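LP판 보관과 세척, 집에서 하는 방법

중고 음반을 사 오면 먼저 겉비닐부터 벗긴다. 오래된 겉비닐은 시간이 지나면서 줄어들고, 그대로 두면 재킷과 판이 같이 휜다. 가사지와 해설지는 따로 빼서 재킷 뒤쪽에 넣는다. 속지에 가사가 인쇄된 경우에는 버리지 말고 새 속지와 함께 보관한다.

먼지 털기
재생 전에 카본 브러시를 판에 가볍게 대고 두 바퀴 돌린 뒤 바깥쪽으로 빼낸다. 누르지 않는다. 브러시 털은 손으로 만지지 말고 손잡이 모서리에 문질러 턴다.

물세척
정제수 1리터에 음반용 세정액을 제품에 적힌 비율대로 섞는다. 수돗물은 마르면서 석회 자국이 남으므로 마지막 헹굼에는 쓰지 않는다. 라벨에는 물이 닿지 않게 보호 덮개를 씌운다. 극세사 천으로 소릿골 방향을 따라 닦고, 반대로 한 번 더 닦는다. SP판(셸락)은 알코올에 녹으니 알코올이 든 세정액을 쓰면 안 된다.

말리기
판은 세워서 말린다. 작업대를 미리 비우고 건조대 놓을 자리를 잡아 둔다. 드라이어는 쓰지 않는다. 물기가 남은 채로 속지에 넣으면 곰팡이가 생긴다.

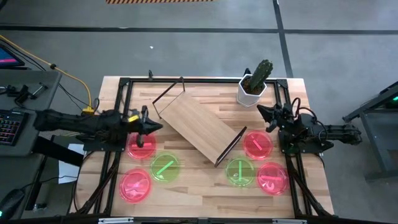
나무 작업대. 가운데에 나무 받침이 비스듬히 놓여 있다.

속지와 겉비닐
종이 속지는 가루가 날리고 판에 잔흠집을 낸다. 안쪽에 폴리에틸렌을 댄 속지로 바꾸면 된다. 나는 Clurora 속지를 쓰는데 12인치용이 조금 빡빡해서 두꺼운 판은 넣을 때 모서리가 걸린다. 겉비닐은 입구를 위가 아니라 옆으로 향하게 끼워야 꺼내기 편하다.

꽂아 두기
반드시 수직으로 세운다. 눕혀서 쌓으면 아래쪽 판이 눌린다. 한 칸에 70장 정도가 한계라고들 하지만 칸 폭에 따라 다르니, 손가락 두 개가 들어갈 만큼만 여유를 남긴다. 너무 헐거우면 판이 기울어 휜다. 보일러 배관이 지나가는 벽과 창가는 피한다. 우리 집은 12월에 난방을 켜면 거실 책장 아래 칸이 꽤 뜨거워져서 맨 아래에는 책만 꽂는다.

바늘 청소
마른 솔로 뒤에서 앞으로만 쓸어 준다. 좌우로 움직이면 캔틸레버가 휜다. 다섯 장쯤 들을 때마다 한 번이면 충분하다.

2024년 3월 18일 수정: SP판 주의 사항 추가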